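Two-Armed Robot Takes On the Bike Pump at Bandholm Student Project

Students in the Bandholm robotics club are spending their last month of the school year on a job most people learn before they are ten: using a bicycle pump. The club wants its two-armed robot to fit the pump's hose to a ball and put air in it without a person touching anything.

The project is called Kirnska, and it is the club's entry for the Wike student automation meet in August. Entries must use two arms on one everyday task. The club has 11 members this year, split into one group for programming and one for hardware.

Danica Urban, who leads the programming group, said the pump was picked because neither arm can do the work alone. One has to manage the barrel while the other deals with the hose.

"We started with folding towels, and we were bored in a week," Urban said. "The pump fights back a little."

The work table holds the ball, a red bowl of light blue blocks and a green plastic basket along with the pump. Students leave other items out during practice so the robot does not learn to expect a bare table.

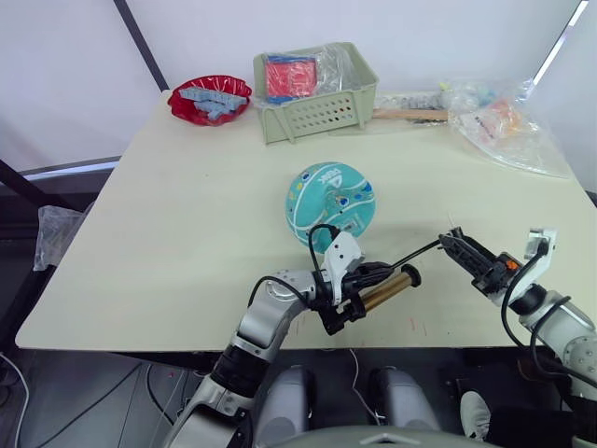
Small parts, slow going

Lifting the barrel was the easy part, according to Igor Trnka, a second-year student on the hardware group. The black fitting on the hose is much smaller, and the fingers have to close just below its head. A grip that is off to one side makes the head tilt, and the run has to start over.

Students guide the arms by hand control through each attempt and save the good ones. The goal is 100 saved runs before the programming group starts training. The club had 70 at the end of last month. 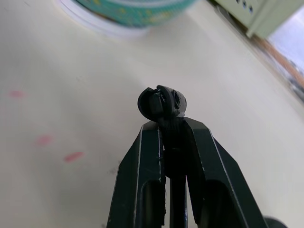

What the hose does

The hose has caused the most arguments. It bends differently each time, and it can end up between the fingers while the arm is going for something else — Trnka calls that the "spaghetti problem." The group now practices with the ball, hose and barrel close together, and club adviser Fletcher Sheehan has asked for more runs of that kind before the meet. 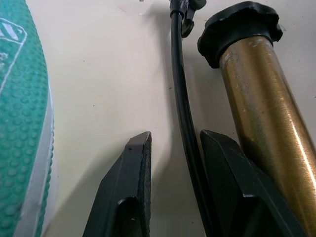
When can the public see the robot work?
The club will hold an open practice at 4 p.m. on the day before it leaves for the meet. There is room for 20 visitors, and sign-up is at the school's front office.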